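Making a Music Video for "Inthanon" on Almost No Money 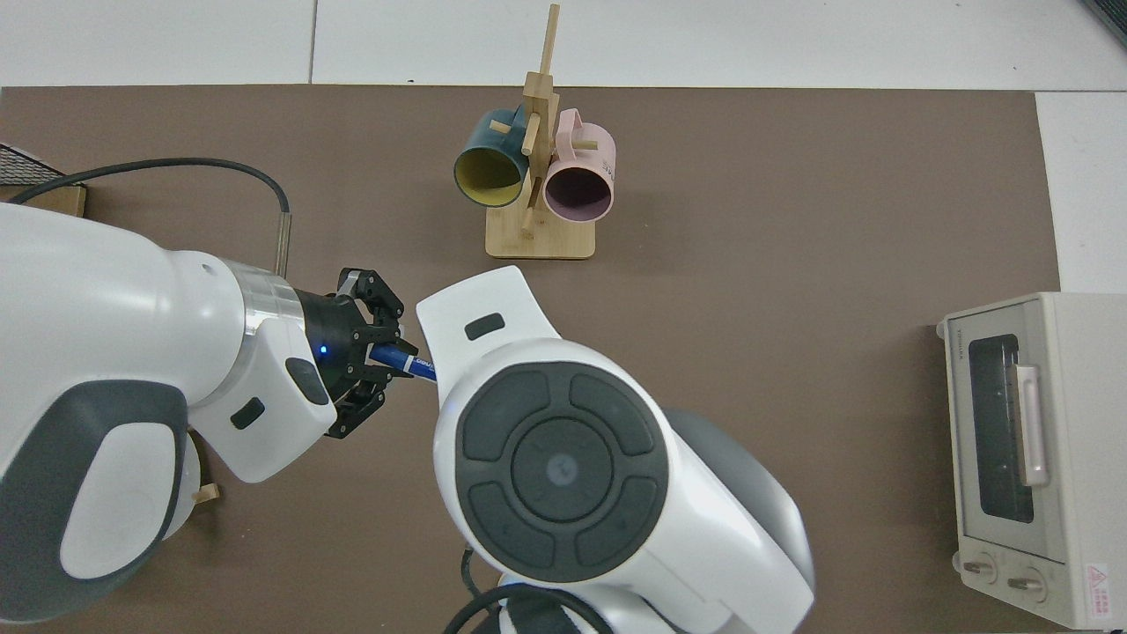
Department of Music and Media, Clornley College

So for my final project I directed, shot and cut a music video for Starkia, a rap duo from the east side of Clornley who have been putting out songs for a while now without a single video to go with them. I'd been to a couple of their shows and kept bugging them until they said yes! The track is called Inthanon, after the mountain in Thailand, and Yaowalak Yimyam (she writes the hooks and does the second verse) sings half of it in Thai.

My budget was $200. Most of it went on renting two LED tube lights and on gas, and the rest was noodles for the crew, meaning me, my roommate and Aivar Rebane, who also made the beat. We shot for two nights in December, one on the roof of the parking garage and one in the back of a laundromat that closes early. The roof was freezing. Yaowalak did her verse in a thin silver jacket nine times in a row and only complained after the last one.

My first plan was a story video, with a kid leaving home and a bus ride and all that. I wrote four pages of it and Aivar read it and said, very politely, that the song is already over by the time the kid gets on the bus. He was right (the song is short). So I threw it out and went with performance shots, plus close-ups of hands and shoes and the washing machines spinning on the beat.

Editing took way longer than I'd planned. I came home with nearly 600 clips, and I hadn't named any of them. Next time I'm logging footage the same night, even if I'm falling asleep. I also got the playback speed wrong on the slow motion takes, so the lips don't match in the second chorus. I covered most of that with the dryers and a shot of Aivar's back.

We put it up on December 10, 2022 and had 698 views by the end of the first week, which made me ridiculously happy. A few people asked in the comments what the Thai lines mean, so Yaowalak is writing subtitles for it. Starkia want me back for their next one, Gima, and I've already told them we're shooting it indoors.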